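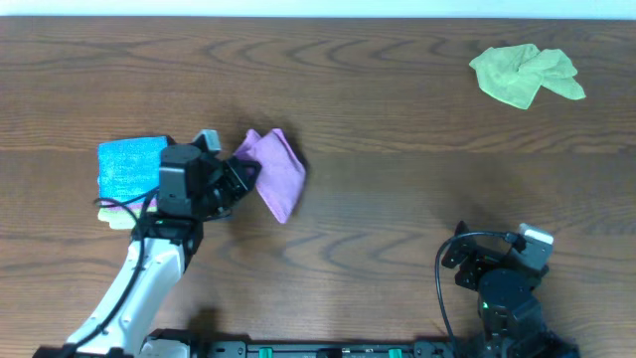
Issue 7

Gripper comparison, cloth handling. Bench work at Endthorpe this month covers two finger sets on the two-arm station: the stock Trakard parallel fingers and the Ifans angled pair. Test pieces are microfiber towels, picked singly from a folded stack. Closing force is set in the controller and left alone between sets. Each set is due 4000 cycles, with pad wear checked every Friday. The second task is a two-handed hold, one gripper per end, towel kept taut.
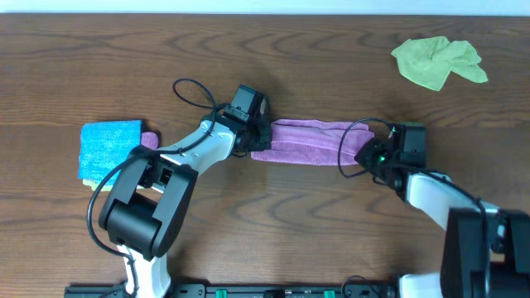 Nendstead writes that wrist cable slack should be logged along with pad wear, as a tight loop shifted its own grip readings by almost 3 percent.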